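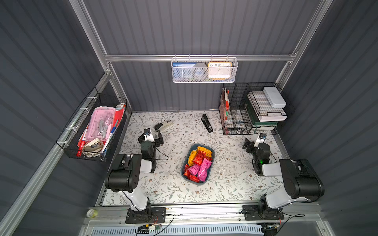 Snacks in the middle, staplers close by, baskets up on the walls.

February 23, 2022
Posted by the author of Mallet & Paper

I have been meaning to write about the craft table for weeks, and every time I sat down to do it I ended up sorting pens instead. So today the pens can wait (they are in a jar, they're fine) and I'm going to tell you about the leafy paper, the baskets and the snack tray, which seems to be what people ask me about most.

The paper first. It's white with gray-green branches and little brown flowers, and I bought it on a roll from Jomalora when I was supposed to be buying shelf liner. I loved it too much to hide it in a drawer. It went down over the whole tabletop and I've been happy with it ever since, even though glue and I have already had a few disagreements on it. When a patch gets too sad I'll put down a fresh length, and there is plenty left on the roll.

Now, the baskets. My big wish for this year was to get things up off the table, and mesh baskets have done more for me than any set of drawers I ever owned. The black one on the left wall is held on with white zip ties. I bought a bag of 300 of them and I am still finding new things to strap down! That basket has the pink pencil case with the compasses and drawing tools, a red marker, the beige tape, a small stapler and the red-and-white folder standing up behind. The white one at the back has a blue book, the gray tape and my alarm clock with the orange rim. I set the clock whenever I start a project after supper, or else I look up and it's past midnight and I've made eight gift tags and no lunches.

In the back corner is the black wire organizer, which I'm less sure about. Papers go in the left side and the clips sink straight to the bottom, where I have to fish for them with two fingers. The white and green trays on the other side are much better. I paid nine dollars for the organizer at the Sasent closeout, so I can't complain too loudly, but I may move the clips into a lidded tin come May, when I do my big clear-out.

And yes, the snacks. I started keeping a tray of wrapped things on the table after one too many trips to the kitchen that turned into doing the dishes. It's a plain dark blue-gray plastic tray, and at the moment it has yellow, red and pink packets in it. I like having a mix of colors, it makes the table feel friendly, and wrapped is a must with all the paper bits flying about. My one rule is that empties go in the trash and don't go back in the tray. I break it constantly.

I also seem to have become a person with more than one full-size stapler. The black one behind the tray is the old faithful, and the white and gray one is for when the old faithful runs out and I can't remember where I put the refills.

Next up is the ribbon drawer, if I can get it open.

Last updated: two days after posting, to fix the name of the paper shop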